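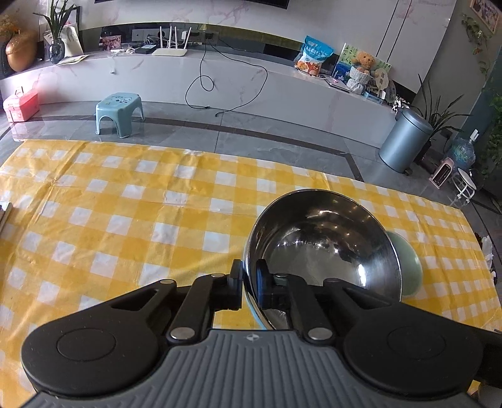 # Zurkance: home-built gripper, speaker notes

2018-06-26

**Opening (90 seconds)**
- Scope: one hand tool, two linked fingers, one dining table.
- Task set is bowls and plates. Thin steel rims slip first, so start there.
- Define "hold": rim stays between the tips for 9 seconds with the bowl tipped.

**Linkage**
- Pivots need a little play. Too tight and the fingers close unevenly.
- Early arms cracked at the pivot holes in December. Reprinted with thicker walls.
- Moving mass is now 355 g. Mention the Fekex spring, skip the supplier story.
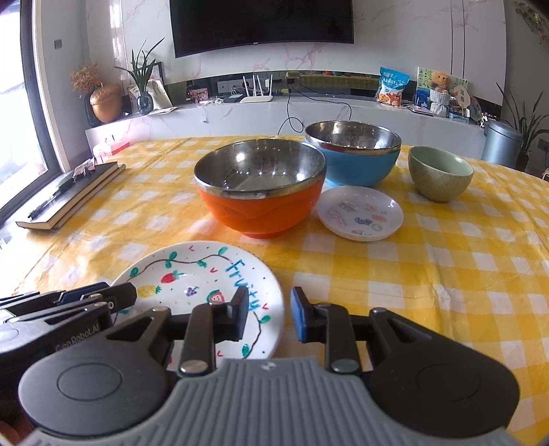 **Tips**
- Rubber pads wear at the front corner. Swap after 24 sessions.
- Flat plates: come in over the edge, low angle. Bowls: straight down on the rim.
- Nested bowls remain unsolved. Both rims get caught.

**If asked**
- Baxter comparison: different payload class, move on.
- Drawings are in the Latuvley folder, revision on the title block.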